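February 2014

Thursday and I've been up since before five so this will be messy. Writing at the big table because the desk is under three coats and the box from Plavach. Want to get it down before I forget which day was which. Already lost most of last week.

Up, coffee, no milk. Black then. Read the letter from the landlord again. Rent on the shop unit goes to 598 from next month. Was expecting more so fine, good even, but it has to be paid on the first and not "that week sometime" the way we have been doing it. Put it on the wall next to the door. Told Kha. Kha said mm.

Snow overnight, not much, enough to make the steps bad. Salted. Ran out halfway down. Used the sand from the ash bucket for the rest and of course tracked it right through the front room, swept, tracked it in again.

Thu Sầm came at nine for the lamp. (Thư, sorry, with the little hook, she'd kill me.) Lamp was not ready. Told her the shade was ready, which is true, and the base needs one more evening. She sat down and had a coffee and complained about it being black. Then she told me the whole thing about her sister's wedding and the hall that double booked them, and how they ended up with the afternoon and the other couple got the night, and I was trying to sand and nod at once. Love her. Forty minutes. She took the shade home in a pillowcase.

Then real work. The table.

So the table is the good news. Been wanting a proper surface since we moved in and the old door on trestles was driving me nuts, everything rolled to the left. New top went down Monday night with Sơn holding the other end and yelling. It's that pinkish beige color, like a bandaid, Vy says, and she isn't wrong. I picked it off a tiny chip in bad light and thought it was sand. But it is flat! It is so flat. Set a marble on it and the marble sat there. Called everybody over to see the marble.

And the color is better than I thought for working. White parts show up on it, black parts show up on it, dropped a screw and found it straight away. Only thing that disappears is the eraser.

Told Vy she can pick the next one. She wants dark green. No.

Spent the morning on the cables. Hate cables. Everything that used to hang off the back of the door now has to hang off the back of the table and nothing is the same length as it was. Gray ones, black ones, one with no job that I'm scared to throw out. Labeled as I went with masking tape and then ran out of tape at the ones that most needed it. Wrote the rest on my hand, washed my hands before lunch. Great. 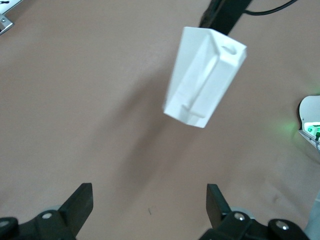 Lunch was the end of the soup, standing up. Hằng Phan had left rice in the fridge with a note saying EAT THIS and I ate that too. She has been so good to us this winter. Must return her pot. Must return both pots. There's a third one somewhere, the blue one, I think it's holding brushes.

After lunch the printer. It had been going since yesterday evening on the last of the Osov job and I was sure I'd come down to spaghetti. Didn't. Good clean edges, a bit of texture on the surface like it always gets in the cold, you feel it with a fingernail more than you see it. Osov like it matte anyway. Said so twice in the email, "please no sanding to gloss," as if I have the time.

Cleaned up holes with the little round file. Lost the little round file. Used the next size up, very carefully, radio off. Found the little round file in my apron pocket when I sat down on it. OW.

I do like this kind of job, small plain pieces, a hole here and a ridge there, and you know if it's right by whether the screw goes in. No opinions. With the lamps everybody has an opinion. Thư has had four opinions about that base since January and it's a lamp base, it's a stick with a foot.

Kha came in at two with the Wivireck catalog, all excited about drawers. Kha wants drawers under the whole length of the table. I want drawers too but I want to be able to put my knees somewhere. We had sort of a fight about knees. Measured it both ways with a broom handle. If we do drawers on one side only and leave the middle open it's 70 for the set plus delivery, and the delivery is the part that makes me want to lie down. Kha says Sơn has the van on Saturday. Sơn does not know yet that he has the van on Saturday.

Left it at maybe. Kha circled it in pen so I guess that's what maybe means now.

Phone went, wrong number. Phone went again, same man. Nice man. Wanted a tire place.

Then the light went, it goes so early still, gone grey by four and I had to decide about lamps. The overhead makes everything on the new top look sort of like salmon. The clip light is better but it throws a shadow right where you're looking. Tried it on the shelf, tried it on the chair back, ended up holding it in my teeth for a while which my dentist can read about here. Need one good lamp. I make lamps. I know.

Heo walked across everything at about this point with her wet feet. Prints all down the new top, little gray flowers. Wiped them off, she came back, wiped again. Put her out in the hall and she sat there and sang. Let her in. She's asleep in the Plavach box now on top of whatever's in the Plavach box, so that's not getting unpacked tonight.

Which reminds me. The Plavach box. Came Tuesday and I haven't opened it and I think it's the hinges. If it is the hinges I can finish Mrs. downstairs's cabinet this weekend and stop hiding from her on the stairs. She is never angry, is what makes it so awful. She says "whenever you can, dear" and goes on up with her groceries. I took the groceries up for her yesterday out of pure guilt and she gave me a tangerine.

Tangerine was very good.

Swept at five. The sweeping list in my head: under the table yes, behind the stove no, by the door yes and it made no difference. Found two pencils and the cap from the glue and a postcard from Vy's trip that I thought I had lost, the one with the donkey. Pinned it up over the rent letter. Moved it so you can see the rent letter.

Sơn stopped in on the way home from his shift, checked his own work, i.e. lay down on the floor and looked at the bolts from underneath and said "hm." I said hm what. He said hm nothing. Then he tightened one. So. He wouldn't stay for supper but he took half the bread. I forgot to ask him about the van. Kha will have to do it, it's Kha's drawers.

Supper. Eggs, and the other half of the bread. Kha cooked, put something red on the eggs that I was not asked about. Good though. We ate at the new table, just the end of it, with newspaper under the plates, me saying mind the top, mind the top, until Kha said are we ever going to be alowed to use this. Fair. Took the newspaper away. Put it back when Kha went for the salt.

I want to keep it nice for one month. That is all I ask. The door had fifteen years of paint and burns on it before we ever got it and you couldn't hurt it if you tried, and I think I miss that a bit. You could just drop a hot pan on the door. Feel like I have to be introduced to this one.

The door is out in the yard under a tarp now. Hằng wants it for her tomatoes, some kind of bench, she'll send her boys for it when the snow's off.

Tried to do the books after. Got as far as finding the book. The heating bill is in there as a bookmark and I had a look at it and closed the book.

Tomorrow:
milk
salt for the steps, the big bag
masking tape, more than one roll
pots to Hằng (find blue pot)
Osov parts packed and out before the noon pickup, put the packing slip IN the box this time
Thư's base, second coat, first thing so it has the day to dry
ask about the van
open the box if the cat allows
call Vy back, she called while I was under the table and I said five minutes and that was at three

It's late, and my hand still says "left gray = " and then nothing, it must have been important. Will have to trace that one back in the morning. Kha's already put the lights off in the front and is standing there making the noise. Coming. Steps will be ice again by six, set the alarm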